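Starnham Kit Laundry: About Us

February 19, 2018
By the Starnham office

Starnham washes and folds team clothing for sports clubs and schools in Silton and Gudolow. The business opened in March with 28 sets of kit on its books and now handles 1,149. Shirts and shorts are sorted by color before washing. Red items with white trim are washed separately at low temperature to limit dye transfer.
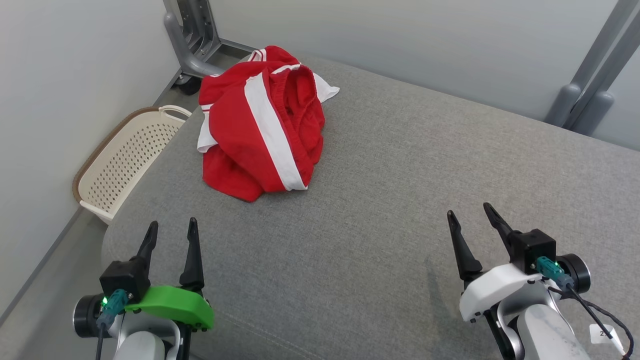
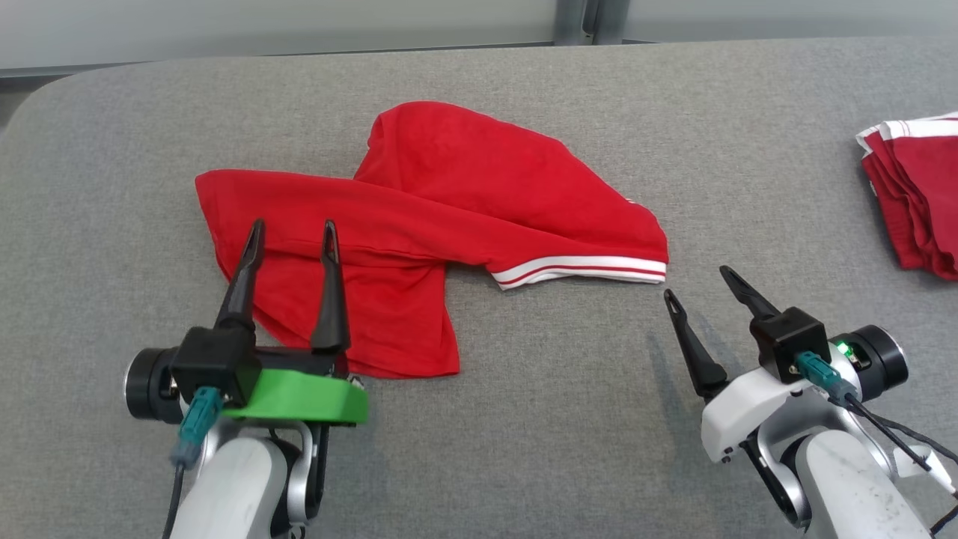
Red polo shirt with a ribbed white cuff.
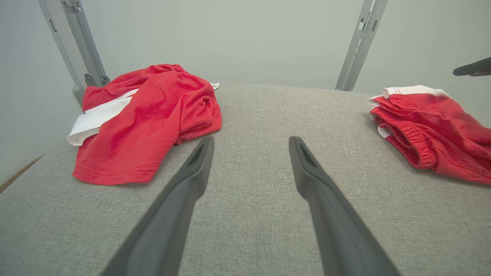 Folding follows the Yoon method. Shirts are laid face down, sleeves turned in, and folded twice from the hem. Shorts are folded once lengthwise with the waistband flat. Elastic is not ironed. Finished sets are bagged by size and returned within two working days.

Contact: Starnham, Unit 63, Silton | © 2018 Starnham | Back to top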